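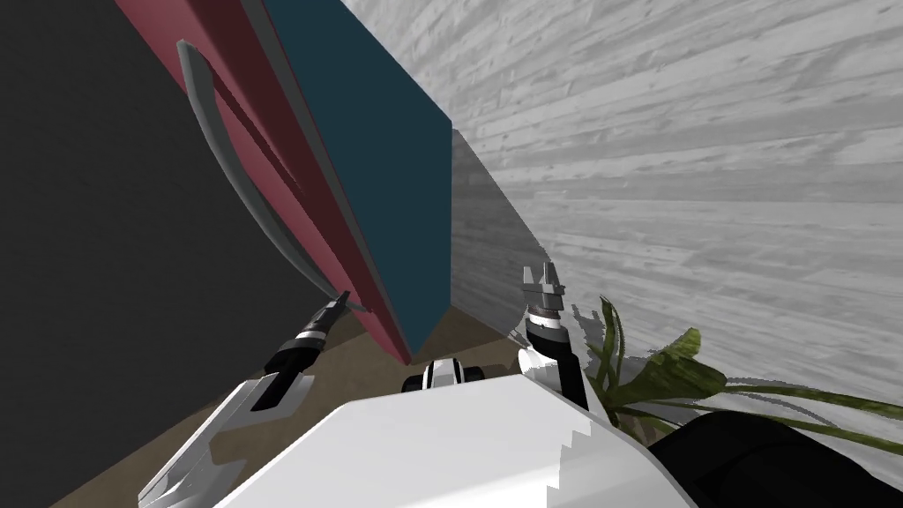 Illustration: Mullex

May
By Rafia Chaudhry

Why is the handle so far from the hinge?

Go find a door in your house. Any door! A bedroom door is good, and so is a cabinet door like the red one with the long gray handle at the top of this page. Now push it open the normal way, near the handle. Easy, right?

Okay, close it again. This time put one finger very close to the hinges (the side where the door is attached) and push there. Watch your other fingers, because hinges pinch. I tried this on my own kitchen door and I had to lean on it like I was moving a sleepy cow.

It's the same door and it weighs the same, so what changed? The distance did. A door doesn't slide, it turns, and the hinge is the spot it turns around. The farther away from that spot you push, the less hard you need to push. Scientists call this turning power torque, and it rhymes with fork.

Let's say you push 30 inches from the hinge. Then you move your hand to 15 inches. Now you need to push 2 times as hard to get the same turn!

You've met torque on the playground too. If your big cousin sits close to the middle of the seesaw and you sit way out at the end, you might lift him right off the ground. My cousin Mohsin hated that.

Try the door test on a grown-up, but don't tell them where to push first. Then ask which spot felt harder, and see if they know the word.

Filed under: How Stuff Works at Home, Ages 7 and up

Contact us | © Drandavia Kids | Back to top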